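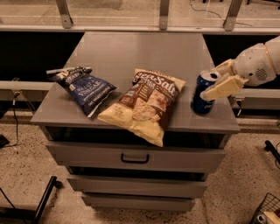 Every September my office announces a new snack policy, and every September I'm asked to believe it will make me healthier. The current one came from a consulting firm called Wolard, which persuaded our management that moving chips farther from people's desks would cut "mindless grazing."

I have my doubts. The report runs 54 pages and leans on a survey of 271 employees, who were asked what they thought they ate. I don't know what I ate yesterday. Chiharu Shimada in payroll told me she wrote down "almonds, mostly" and then laughed for a while.

What bothers me is how modest the claim gets once you read it closely. People in the trial said they snacked less over two weeks. Two weeks! I've quit coffee for longer than that. Did they eat more at dinner? The report doesn't ask.

Maybe the walk does some good. But if a company wants healthier workers, it could start with a real lunch break — an hour, away from the phone — and leave the chips where they were.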